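Heswood Residence Services
September 26, 2018

1/ Residents of Heswood are reminded that the autumn linen and clothing collection is now open. The following posts set out what may be handed in, how items should be folded, and where they should be left.

2/ The August collection brought in 3684 items from the two buildings, of which 700 were blankets and throws. The Residence Office thanks all households that took part.

3/ Clothing is accepted if it is clean, dry and complete. Trousers, shirts, sweaters and coats are all welcome. Missing buttons should be noted on the slip. Single socks and underwear cannot be taken.

4/ Blankets, throws and bedspreads are accepted in any size. Pillows and duvets are not part of this collection – please keep them for the spring date, which will be posted by Veronika Csizmadia in the main hallway.

5/ Please empty all pockets. Keys and transit passes found in August are still held at the front desk and may be claimed from Norbert Gulyás on presentation of a resident card.

6/ Trousers should be laid flat on a bed or other broad surface, one leg over the other, with the seams brought together. Smooth the fabric from the waist down, then fold in half and in half again.

7/ A plush blanket makes a suitable surface for folding smooth fabrics, but dark clothing will pick up fibers from a pale pile. Brush or roll dark garments before they are bagged.

8/ Bags are available at the front desk, 6 per household. They should be filled to the marked line and closed with the tie supplied. Please do not use trash bags, as these were mistaken for waste in the Plurngate building last year.

9/ A dark garment, possibly trousers, laid out on a blanket: 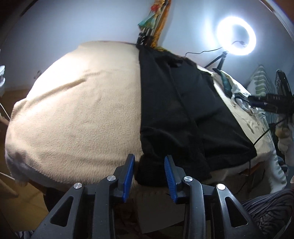 Black garment laid lengthwise on a beige plush blanket. Residence Services, Heswood.

10/ Large blankets are best folded by two people. Bring the corners together, shake out any creases, and fold lengthwise before folding across. A folded blanket should fit in one bag without being forced.

11/ Each bag requires a slip with the apartment number and a short list of contents. Slips may be completed by hand. Jolán Orbán can provide large-print copies on request.

12/ The Residence Office has set a limit of 1000 bags for this collection. Once the limit is reached, a notice will be placed on this account and on the storeroom door.

13/ Questions about items not listed may be sent to Zoltán Győri at the Residence Office. Replies will be given within two working days.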